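Clomari Wrist Camera and Finger Kit: Review After 300 Hours
Reviewed by Gunnlaugur Arnardóttir
19 May 2022

Tested on: one bench cell, small arm, Wieser two-finger parallel gripper
Kit contents: camera bracket, camera, cable, two fingers, two sets of Stikar grip pads, hardware, calibration card

Summary
A solid bracket, good fingers, weak documentation. The kit holds its calibration well once the cable is routed properly. Out of the box the cable is not routed properly, and the manual does not help with this.

Mounting
The bracket goes between the arm flange and the gripper body. Four screws, one dowel pin. The pin is a tight fit and should be pressed in by hand with a drop of light oil. I tapped the first one with a mallet, raised a burr on the flange, and had to stone it flat before the bracket would seat. With the burr gone, there was no gap anywhere around the joint.

The bracket adds height to the tool. The new tool center point has to be entered in the controller before anything else is moved. The manual puts this step on page 7, after the first test move. Do it first. Payload also has to be updated, and the manual gives the mass of the kit without the camera cable. Weigh the whole assembly on a kitchen scale and use that figure.

Fingers are held by two screws each. There is enough side play in the holes to set one finger visibly ahead of the other, so close the gripper on a flat gauge block before the final tightening. I used thread locker on all four and have not had one back out.

Camera setup
The camera sits behind the fingers and looks down past them. The focus ring is set with a small grub screw. As shipped, mine was focused too far out for bench work. Loosen the screw, place printed text at the distance where you need it sharp, turn the ring, tighten, and check again, as tightening moves the ring a little.

Small print is a fair test of this camera, and it does not pass at every distance. Large shapes, edges and color blocks come through well enough to find an object. If the job is to read labels, buy a different camera.

Exposure should be locked. On a white table the automatic setting hunts whenever the gripper's shadow moves across the view, and the hunting shows up as missed detections. I fixed exposure by hand with the cell lights on and the window blind down.

Calibration
The supplied card is thin stock and curls. Tape it to glass or replace it. The routine takes a series of poses and reports an error score. My first run was poor, and the cause was the card. The second run, on glass, was good, and I have kept those values.

I repeat the check every Monday: drive to a taught point above a mark, compare with the stored view, write down the offset. In 300 hours the offset has needed correcting once, after the gripper was run into the table at low speed. That was my error in the program.

Cable
This is the weak part. The cable leaves the camera at a right angle with no strain relief. On the last joint it pulls tight well before the joint limit. Andri Camenzind, who runs the same kit at the Wutivum workshop, lost a connector this way in October. He now ties the cable at two points with a slack loop between them and limits the last joint in software. I copied that arrangement and have had no dropouts. Use hook-and-loop ties. Plastic ties cut into the jacket.

Pads
The Stikar pads are self-adhesive. Clean the finger face with alcohol, press the pad on, clamp overnight. The adhesive is good and comes off in one piece when warmed. Wear is slow on cardboard and plastic film, faster on bare wood and anything with a sharp seam. The spare set is still in its bag. Wipe the pads when grip force starts to creep up; dust is the usual cause.

The bench objects are mixed on purpose, covering drink cartons, soft packs and tools with round handles. Round handles need the most care. A small error in approach angle puts one finger in contact early and turns the object. Slow the last part of the approach and close at reduced speed.

Maintenance schedule I settled on
Daily: wipe lens and pads, look at the cable loop.
Weekly: offset check, finger screws by hand.
Every 3000 cycles: remove fingers, clean slides, one thin film of grease, refit against the gauge block.

The kit manual calls for a full recalibration at every finger removal. With the gauge block method I have not found this necessary, but the offset check must be done.

Good
Bracket is stiff and well machined.
Fingers are easy to refit.
Calibration holds.

Bad
No strain relief.
Calibration card is not flat.
Manual steps are out of order.
Replacement cable is sold only as part 764, together with a camera cover I do not need.

Rating: B. It would be a B+ with a proper cable clamp.
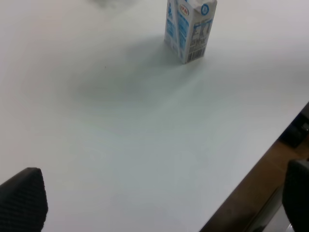
Carton on the white table, both fingertips in view.

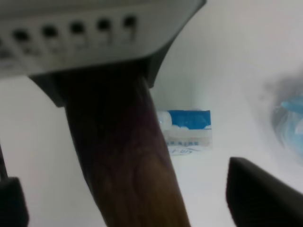

Can the fingers be changed without taking the camera off?

The finger screws are reached from the front, so the camera and bracket stay in place. Set the new fingers against a gauge block, update the tool center point if their length is different, and run the offset check before going back to the program.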